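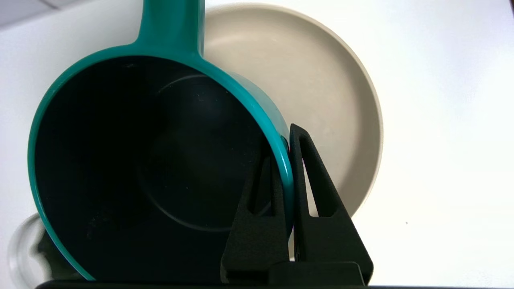 Looking After the Books You Read in the Kitchen

I read novels while I cook. I always have, ever since I was tall enough to prop a paperback against the flour canister, and I have ruined a fair few of them along the way. A risotto takes a long time to stir and a good chapter takes about as long to read, and the two go together beautifully right up to the moment something spits. So these are the things I do now to keep my paperbacks (and the odd hardcover) in decent shape, collected from my own mistakes and from the people in our reading group, who have made plenty too.

Keeping the book open

A clear acrylic cookbook stand is made for big flat cookbooks, and a mass-market paperback will slump right out of it. Clip the book to a stiff piece of cardboard first, cut a little wider than the open pages, and then set the whole thing in the stand. Two binder clips will do, one on each side, near the bottom so you can turn the page without taking them off. Slip a folded scrap of paper under the jaws or they'll leave a dent.

Please don't crack the spine to make it lie flat! If a new paperback is stiff, stand it on its spine and ease down a few pages from the front, then a few from the back, and keep going until you meet in the middle. My mother did this with every book that came into the house and I still have her copies of Gendport, all three volumes, without a crease on them.

Steam

Steam does more harm than splashes, in my experience, and you don't notice until the pages have gone wavy. Keep the book on the far side of the counter from whatever is boiling, and run the fan. I moved my stand over by the bread box last February and it has made a world of difference.

If the pages have already rippled, let the book dry completely, standing up and fanned open, somewhere airy. Then close it, lay it flat between two clean boards and put something heavy on top. Leave it a week. It won't come out perfect, but it will close properly.

Grease spots

Work fast. Lay a paper towel on each side of the page and press, don't rub. Then cover the spot with cornstarch, put a fresh paper towel over that, close the book gently and leave it overnight under a weight. Brush the powder off with a soft dry pastry brush that you keep only for this. You may need a second round. Butter comes up better than olive oil, and I have never had any luck at all with chili oil – my copy of Slaoui has an orange thumbprint on page 127, right where the sister comes home, and there it will stay.

Tomato sauce should be lifted off with the edge of a butter knife and then blotted with a barely damp cloth. Glossy covers wipe clean. Matte ones hold on to everything, so if you know you're going to cook with a matte paperback, wrap it first in a simple jacket of parchment paper, folded the way we used to cover schoolbooks.

Smells

A book that smells of onions wants a stay in a lidded plastic bin with an open dish of baking soda beside it. Don't sprinkle the soda on the pages, you will be shaking it out for years. Sanaa Salem uses dry coffee grounds in her bin, and her books come out smelling like a café, so take your pick.

Library books

I don't take them in the kitchen anymore. I paid for one (Parnusum, the big hardcover, and I hadn't even reached the ending) and that was enough. If you simply can't put it down, see whether there's an audio version. Zbigniew Walczak got through all of Floltden that way while putting up plum jam, and he says the slow middle part goes by very nicely when your hands are busy.

A word on choosing

Pick something with short chapters for anything that needs watching. Caramel and a cliffhanger are a terrible match. Long, meandering family sagas are lovely for soups and beans, and short stories are just right for pancakes. For bread I like a mystery, with all that waiting around between rises.

Raelene Pomare wrote in to ask about cloth covers with food coloring on them. I haven't tried anything that works, Raelene, but if another reader has, do send it along and I'll add it to the page.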